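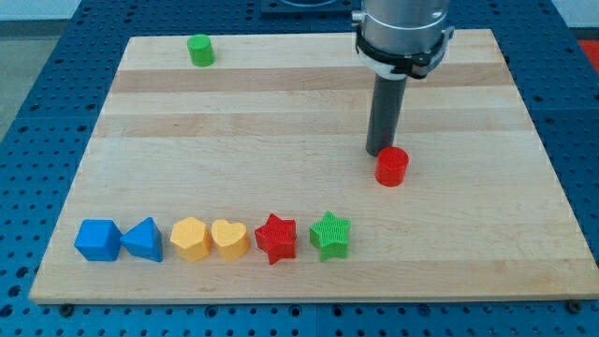
Colored blocks on one of the maple boards.

Maple boards and block sets ready for June

The first of the new maple boards are finished, and the block sets that go with them have been sorted and bagged. Members who put their names down in the spring can collect from the Mäkelä workshop in June, any afternoon until 5.

The boards are glued up from strips of maple left over from the Seltance shelving job. Leena Kiiskinen planed the strips and did the gluing. She did not try to match the color, so there are darker, more golden bands in among the pale ones, and every board comes out a little different. The edges have been sanded and the surface has one coat of oil. If you want a harder finish, add a second coat at home and leave it overnight.

The blocks are plastic and come in mixed shapes: cubes, cylinders, triangular prisms, hexagonal prisms and hearts. Colors include red, green, blue and yellow. They were bought in one lot from Jundia, around 4,000 pieces, and arrived loose in sacks. Ritva Ruotsalainen spent most of two weeks sorting them at the kitchen table. Chipped pieces were taken out and will not be replaced, so we are short of hearts for the last few sets. Those sets have extra cubes.

Each set is packed in a cotton bag with a drawstring. There are 50 blocks to a bag. Please check yours before you leave — it is much easier to swap a piece at the workshop than by mail.

Several people have asked what the boards are for. They are meant as a flat, steady place for small children to line things up, stack them and sort them by color or shape. A carpet is no good for this, and a dining table is usually too high. The board can go on the floor or on a low table. It also works well enough for rolling dough, but wash the oil off first and use something food safe.

Ritva has written a sheet of simple games, one side of paper, and there is a copy in every bag. Most of them start with a single row along the front of the board. The Ginanine playgroup has been trying them out, and two games were dropped after the children kept changing the rules.

To clean the blocks, use warm water and dish soap and dry them with a towel. Wipe the board with a damp cloth only. Do not soak it or stand it against a radiator — the strips can open at the joints.

We still have offcuts for a few smaller boards. Tell Leena if you would like one. There is no list for these yet, and she will make them as time allows.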